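Married at 30, by way of the neighbours: how couples meet in Grullum
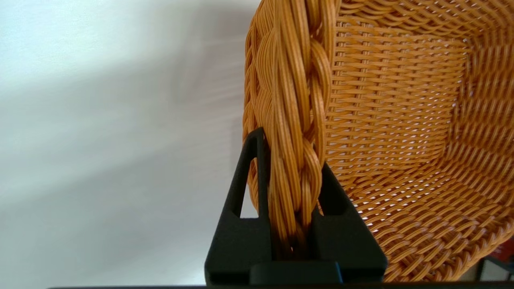 Posted October 22, 2023 by the Fomlow desk | Filed under: Dating, Abroad | 4 min read

She moved to Grullum for a job and stayed for a man, which is the short version. The longer one takes her most of a coffee and half of mine.

"I did everything wrong the first year," she says. "Smiled at people in shops. Asked a man for his number at a bus stop. He gave me his sister's."

We're talking about how people pair up in a small town where most of them have known each other since nursery. She's foreign, he isn't. She'd rather I left names out, his mother reads everything. Fine by me.

So how did they meet? Through the choir. Not that she sings. A woman at work told her to join something, anything, and stick at it until May.

"You need to be seen," she says. "Same place, same evening, every week. Then they start asking who you belong to. I said nobody, I just live above the chemist. That went round the town in a day."

Did the apps not work? She pulls a face. She was on Zekik for a while, the one everybody there uses, and set the distance to 50 kilometres. Got her landlord, two cousins of her landlord and a man from the choir who pretended afterwards he'd never seen her.

"It was him," she adds. The husband. "He swiped no. He says his thumb slipped."

First date was not a date. Nobody called it that. Eight people at a long table, her at one end and him at the other, and at the end of the night he walked her home with his brother three steps behind. Second one the same but without the brother. She counted that as progress.

I ask about money, who pays, because readers always write in about it. "He paid. Then I paid and there was a silence. Then his friends paid for both of us and I gave up." They split things now, she says, except at his parents' where you'd be mad to try.

The parents. She met them earlier than she wanted, five weeks in, for lunch, and lunch went on untill it was dark. His father asked what she earned. His mother asked whether she could swim. She still doesn't know what the right answer was to either.

"People at home think it's old fashioned, all the family stuff. Maybe. But when I had flu there was soup at the door from four different houses. I'd been with him two months."

Was there a bad patch? Long pause. Yes, the winter before the wedding. His friends had all been friends since they were six and every story had a bit she wasn't there for. She'd sit and laugh in the wrong places. They broke up for three weeks over it, more or less, and the whole town took sides. Mostly hers, oddly.

The wedding had 100 guests and she knew 30 of them. Held in the Kanagaratnam hall down by the water, choir included. She still doesn't sing.

Any advice for somebody just off the plane? "Join the boring thing. Go back the next week even if noone spoke to you. And don't ask for a number at a bus stop."

She has to go, he's parked on a double yellow outside and she can hear him hooting.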